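Category: Home Theater > Set-Up Guides > Movie Night

Print this page | E-mail this page

Stastia Home Projector Guide
Section 2: Getting the Room Right for Horror

Now the fun part! Scary movies ask more of a projector than anything else you'll throw at it, and a few minutes spent here will pay you back every time something moves in the back of a dark hallway.

1. Close the blinds and turn off every lamp. Let your eyes settle before you judge the picture.

2. Press MENU, choose Picture, then Cinema Dark. The screen will look dim at first. Stick with it, it grows on you fast!

3. Play a night scene you know well (Myrtle Delacroix, who wrote our first guide, swears by anything with a cellar in it). Raise Brightness one notch at a time until you can just make out the folds in a black coat. Stop there. We like 58 on a white wall.

Note: If the blacks turn gray and milky, you've gone too far. Drop back by 2.

4. Set Motion Smoothing to Off. Old creature features look wonderful with their grain and flicker left alone, and smoothing makes the monster suit look like a monster suit.

5. Open Sound and pick Wide. Play a quiet stretch, then a jump scare. You want to hear the whispering without leaping for the remote when the door slams. If the gap is too big, turn on Night Level and start at 12.

Caution: Don't cover the vents on the left side, even to hide the light that leaks out of them. The lamp needs the air. Leave a clear space on both sides of the unit.

6. Save your work! Hold SAVE until the light blinks twice, then name the setting. Ours is called Tustdale, after the haunted-mill picture that Everett Achterberg made us all sit through (it's great, go find it).

Caution: Let the fan stop by itself before you unplug. It can run right through the end credits and then some, so enjoy the music.
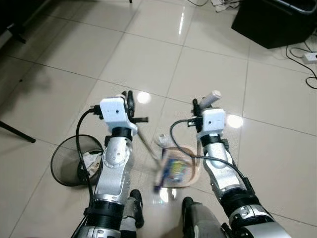
Section 3: Subtitles and Foreign-Language Films

Press SUB once for subtitles and again for larger type. Yellow lettering is much easier to read over snow and bedsheets, and you'll find it under Text Color.

Related items
Cleaning the Lens
Choosing a Screen or a Wall
Ngaio Hinds Picks Her Favorite Ghost Stories
Backyard Shows in November

Print this page | E-mail this page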